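Chapter 7
Ferries, Day Visitors and the Small Port 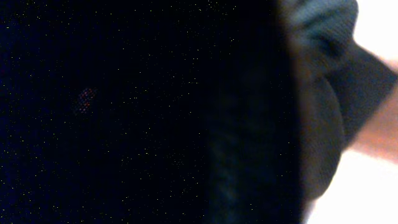
Fiorella Rinaldi has argued that a small port should be judged by what its visitors do in the two hours after they land, and that arrival totals on their own say very little. Her view runs through much of this chapter, although we shall question parts of it in Section 7.4.

Day visitors by sea differ from other tourists in several ways. They need no bed for the night. They carry little luggage and come ashore in a body, often 300 or more at once, and most must be back on the quay by a fixed hour. A town that copes well with 700 overnight guests spread across a week may struggle with half that number between eleven and three.

The main case study is Diltstead, a harbour town served by a passenger ferry from Risstead. The crossing takes 70 minutes. Until the operator, Donati, brought in a larger vessel one September, the boat was seldom full and passengers could buy a ticket on board. The new vessel carries 330, and tickets must now be booked in advance for a named sailing. Shops near the quay gained trade from the change. Those at the top of the hill gained almost none, and two cafés there moved their opening hours to suit local customers instead.

Section 7.1 sets out the terms used for sea arrivals, including the difference between a port of call and a turnaround port. Section 7.2 deals with timetables and tides. Section 7.3 looks at how far people walk from a landing place, using the street survey carried out at Diltstead. Section 7.4 covers spending, and Section 7.5 the cost of keeping a quay in repair.

Readers who have not met the idea of carrying capacity should go back to Chapter 3 before starting Section 7.2.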